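Finstead 3324 magnifying clamp lamp: a long review from a small desk

Posted in Home & Study, August

I've had the Finstead on my desk since the start of autumn, and a few of you asked in the comments under the chair review whether I'd write it up properly, so make yourself a cuppa because I'm not known for being brief.

First, who's writing. I went back to uni in my late forties to do vet science, which my family took very well considering I announced it over a roast. My eyes are not what they were when I was last a student. I wear multifocals, I tilt my head back like a chook having a drink whenever I need to read a label, and our study is really the end of the hallway with a window that faces the neighbour's fence. By four in the afternoon in winter it's like working inside a boot. I also mend everyone's clothes, take up hems for half the street, and pull prickles out of a kelpie who will not learn. So a light with a decent lens in it had been on my list for ages.

I paid $115 for mine from Matos, with free delivery. It was cheaper during their end of financial year sale, which I found out a fortnight after mine arrived, naturally. There's a version on a rolling floor stand as well, and I'll get to that further down, but mine is the one with the clamp.

What comes in the box

You get the lamp head with the lens already fitted, the arm, the clamp, a power adaptor, a little cloth and a lens cover on a hinge. The packaging was nearly all cardboard, which I appreciated, as our recycling bin is the only one in the house that anybody remembers to put out. The instructions are a single folded sheet with drawings and no words, and one of the drawings is upside down compared with the others. I put the clamp on back to front the first time and only noticed when the knob was jammed up against the drawers. Allow yourself ten minutes and a bit of a mutter and you'll be fine.

The clamp itself is lovely and solid. It has rubbery pads top and bottom and hasn't marked the desk, and the desk is soft old pine that marks if you look at it sideways. It won't go onto anything with a lip underneath, so have a feel under your table before you order. Ours in the kitchen has a rail and the clamp simply can't get a grip on it, which was a disappointment, because I'd had visions of carrying the lamp back and forth.

The arm

At full stretch the arm reaches 80 cm, enough to get from the back corner of my desk right out over my lap. I use that more than I thought I would. When I'm hemming, I like the fabric on my knees and not up on the table, and with my old lamp I was always shuffling the chair around to catch the light.

The joints are what Finstead calls Flodex, a sort of sprung hinge that's supposed to stay put without any tightening. I was doubtful. My previous lamp (an Ullero, bless it, it did many years of service and spent the last few of them slowly bowing to me) had wing nuts all the way along, and I'd be halfway through threading a needle when the head would start to sink towards my hands. The Flodex joints have held so far. You push the head where you want it, let go, and it stays there, with a small bounce before it settles. The bounce annoyed me in the first week and now I don't see it. If you're somebody who types hard, though, the lens does quiver along with you, so swing it out of the road before you start on emails.

One grumble: the cable runs down the outside of the arm and is held with little clips, and the clip nearest the elbow pops off whenever I fold the arm right up. I've put a bit of garden twine round it. Not glamorous, but it matches the rest of the hallway.

The lens

This is what you're paying for, and I think it's good. It's a 5 dioptre lens, glass, and wide enough that I can look through it with both eyes and still have my glasses on. I'd only ever used cheap plastic ones before, where everything goes swimmy as soon as you drift off centre. With the Finstead the middle is beautifully crisp and the softness only comes in near the rim. I don't get the headache I used to get.

You do have to learn the distance. I kept putting the lens too close to my face and too far from the work, which makes everything go blurry and a bit seasick. Once I'd worked out that I should bring it down over the work and then sit back comfortably, it clicked. My posture has improved too, which my physio will be pleased to hear if I ever remember to book in.

Please, please use the lens cover when you're not sitting there. A magnifier in a sunny room can scorch things, and can start a fire. My window gets next to no direct sun and I still flip the cover down every time I get up, and I'd be cross with anyone who didn't.

The light

There's a ring of LEDs around the lens with a choice of warm, middling or cool, and a dimmer you hold your finger on. I keep it on middling most of the time. Warm is pleasant for knitting of an evening but makes navy and black thread look the same, and I've sewn a navy button on with black thread to prove it. Cool is very blue. I use it for splinters and for reading the tiny print on tablet packets and not much else.

The dimmer goes low enough that I can study while my husband is asleep with the bedroom door open, and he's a man who complains about the light on the electric blanket. It does forget its setting if you switch off at the wall, and comes back at full brightness on cool, so the first thing I see at half past five in the morning is the surface of the moon. I've learned to use the switch on the head.

How it's gone for study

I was hoping it would help most with my suturing practice, so I'll spend a little while here even though I know plenty of you came for the craft side of things.

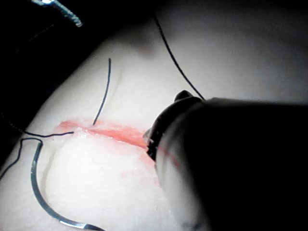

Photo: Matos / used with permission

Practice pads are pale, smooth things, and what you're asking your eyes to do is pick up fine detail against a surface that gives you hardly any contrast. A straight cut with some red on it is the easy version. A clean one, under a ceiling bulb, with your own head throwing a shadow over the lot, had me guessing where the edge was. With light coming evenly from all the way round the lens I don't throw that shadow any more, and I can see whether my bites are even on both sides before I pull anything snug. My spacing is tidier. My knots are still my knots, and no lamp is going to fix those.

There's a catch, and it's the working room. With the lens at the right height there's enough space underneath for my hands and a needle holder, but if I lift my right hand high to draw the thread through, I clip the rim. I've taken to pulling the thread away to the side, and one of my tutors has already remarked on it, so I now do every second session without the magnifier to stop the habit setting in. If you're buying for the same reason, keep that in mind. You won't have a big ring of glass over your work on placement.

For reading it's just nice. Histology notes, footnotes, the sort of graph where the key has been printed for ants. I slide the page about under the lens and I'm not squinting by the end of the chapter.

And for everything else

Hemming, wonderful. Unpicking, even better, particularly dark thread on school trousers. The kelpie puts up with having a paw looked at under it provided there's cheese. My neighbour borrowed my chair for an afternoon to repair a necklace clasp and went home and ordered the same lamp, though she chose the floor stand.

I've had a good go of hers since. The stand rolls nicely on boards but it's reluctant on carpet, and the base is wide enough to catch a toe in the dark. If you've a spare corner and nothing to clamp to, it's a sensible choice. In our hallway we'd be climbing over it.

A few odds and ends

The little cloth is useless, it just moves the smears around. I use a proper glasses cloth.

The head gets slightly warm after a long evening, nothing to fret about.

The adaptor plug is chunky and takes up two spots on my power board, so I've shifted it to the end.

Matos answered my question about a spare cable clip the next morning and popped one in the post, though it hasn't turned up yet. I'll add a note underneath when it does.

Would I buy it again? Yes, and I'd wait for the sale. If your desk has a flat edge and your arms have started getting too short for the newspaper, I think you'd be very happy with it. If you only want a reading light, you could spend a good deal less and put the change towards a nicer chair. I've kept the old Ullero, by the way. It's out in the laundry now, clamped to the shelf over the trough, drooping away.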